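Bandley, Friday, August 23, 2024

The Plever company wants households in Bandley to believe that a compost pickup service will cut their trash bills. It starts in September, it costs $6 a month, and so far the math behind it has been kept out of sight.

Plever says food scraps make up a big share of what the town pays to bury. Maybe so. But the town's hauling deal with Horrocks charges a flat fee per truck, and a truck that goes out lighter costs the same as a truck that goes out full. The flyer mailed to homes this week skips over that part.

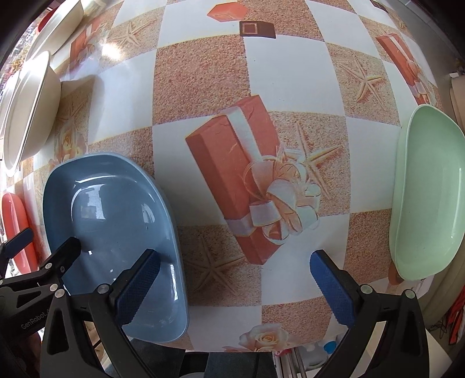
So who saves money if fewer scraps go in the trash? Under the current deal, Horrocks does, at least until the contract comes up for renewal in 2 years.

Plever needs 300 homes to sign up before the first route runs. It would not say how many have done so. It also would not say where the scraps will go after the first season, when its lease on the Tovus Road lot runs out - a fair thing to ask of a firm that wants people to pay for a full year up front.

A trial on five streets this spring was called a success in the flyer. No weights were given, and the town clerk's office said it had not been sent any.
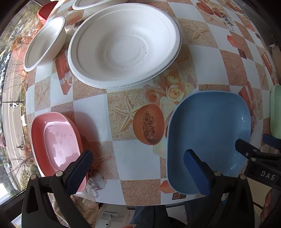 Thitima Boonyarit said she would gladly keep a scrap pail by the sink, but not while she pays one company to haul her trash and a second one to haul less of it.

The town council is due to take up the permit in September. Sign-up forms already ask for a card number.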